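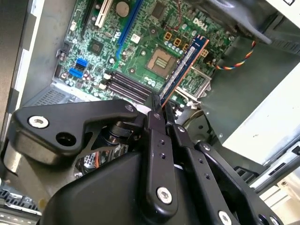

How many examples does a learning system need before it can put a stick of memory into a computer?

More than I guessed when I started. We're at 300 now and I'd call the results so-so. I'll try to tell the whole story in this thread, so get yourself a coffee, it'll be a long one.

1/ Quick background for the new folks (hello, and thank you for following!). I run the small bench at Ziria where we collect demonstrations. A person guides the arm through a job, we record everything, and the recording goes into the pile the model learns from. My pile for this spring is memory modules going into old desktop boards.

2/ Why old desktops? They're cheap, they're sturdy, and there's a recycler out in Plultdale who lets us have them by the cartload. The one on the bench at the moment is a Dell with the processor already out, and I've grown pretty fond of it. It has been opened and closed more than any computer deserves.

3/ The job sounds easy when you say it out loud. Pick up the module, line it up with the slot, push. My own hands do it without asking me. Then you try it through a gripper and you find out how much your fingertips were telling you all those years.

4/ The hard part, for me anyway, is the tilt. The module comes in at an angle because that's how it sat in the fingers after the pickup, and it has to be straight by the time it meets the slot. On my first day I straightened it way up high, nice and safe, and then drifted off to the side on the way down. Now I do it low – just over the slots – and the recordings look a lot calmer.

5/ One thing I'd do differently: I threw away my bad tries for the first two weeks. If I bumped a latch or came down crooked, I hit delete and started over, because I wanted a clean set. So the model had only ever seen things going well, and the first time it landed a hair off it just kept pushing. Poor thing had no idea what else to do.

6/ So in May I started keeping the fumbles, as long as I recovered from them. Come down crooked, feel it, back off, try again, finish. Of the 300 examples, 35 have a recovery in them. I'd like that number to be a good bit higher, and I've been starting some runs from deliberately awkward spots to get there (it feels very silly to be clumsy on purpose, I'll tell you that much).

7/ A few people asked how long one example takes. Nearly 28 seconds if I'm fresh. By the end of an afternoon I'm slower and, funny enough, my pushes get harder too. You can see it in the force readings as plain as day. I stop when that starts, or at least I tell myself I will.

8/ Somebody also asked about the view. We record from a little camera down by the gripper, so the fingers take up a good share of every picture. I used to fuss about that. But the model needs to know where its fingers are compared to the slot, and there's no better seat for it. What does bother me is when the module itself hides the spot I'm aiming for, and I haven't found a nice fix. If you have one, my replies are open!

9/ Labels! I was going to skip labels but I know a couple of you will scold me. Each recording gets 3 marks: when the module is held, when it first touches the slot, and when it's all the way in. I put them in by hand, in a tool called Saklow that we wrote ourselves and that crashes if you look at it funny. The middle mark is the one I argue with myself about. First touch is easy to feel and surprisingly hard to find later on a screen.

10/ Next up is moving the case around between runs. I had it squared up against the same corner of the bench for far too long, and I'm worried the model has learned my bench and not much about slots. The folks on the Imai project ran into the same trouble with cables and were kind enough to warn me. I nodded and then went and did it anyway.

11/ That's where things stand on 12 May 2018. I'll post again once the shifted-case runs are in and trained on. If you collect this sort of data too, please tell me how you decide when a messy example is too messy to keep. I go back and forth on it every single day.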